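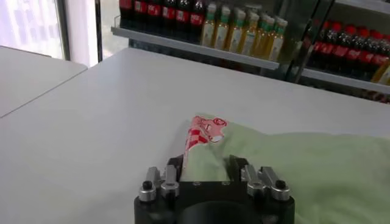
4. Descaling and first fill after descaling

Applies to the Midik under-counter water heater, all versions. Allow roughly 30 minutes. Carry out the procedure every 300 litres, or when the scale lamp stays lit.

CAUTION: Switch off at the wall and let the tank cool before opening the drain. Water in the tank can scald.

4.1 Close the inlet valve (quarter turn, clockwise).

4.2 Open the hot tap until the flow stops. Leave it open.

4.3 Fit the drain hose to the lower port and empty the tank into a bucket. 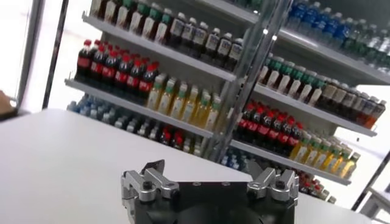

Rokeya Begum: On mine the lower port dripped until I changed the washer. The part is sold as Pedum 34 and it went on by hand.

4.4 Check the drain washer. Replace it if it is flattened or split. Hand-tighten only — a spanner will crack the collar.

4.5 Mix 2 sachets of Jerar descaler with cold water in a clean jug. Do not use vinegar.

4.6 Pour the mixture in through the service cap. Refit the cap and leave to stand until the fizzing stops. 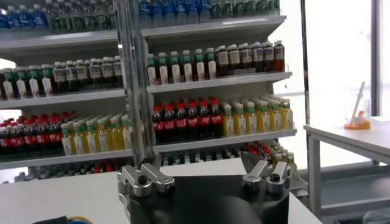 4.7 Drain again, then open the inlet valve and flush until the water runs clear and has no smell.

4.8 Close the drain, remove the hose and let the tank fill. The hot tap will spit air at first. Close it once the flow is steady.

4.9 Switch on at the wall. Hold the reset button until the scale lamp goes out.

NOTE: Never switch on with the tank part full. The element will burn out and the cut-out must then be replaced.
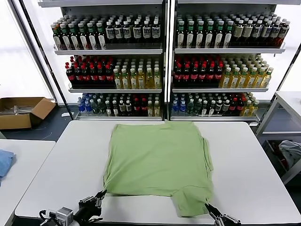 Can the heater be descaled without draining it first?
The tank must be empty, as any water left in it weakens the mixture and the scale will not lift.

4.10 If the lamp comes back on within a day, repeat from 4.1. If it comes on a third time, contact Wanigasekara service with the serial number from the base plate.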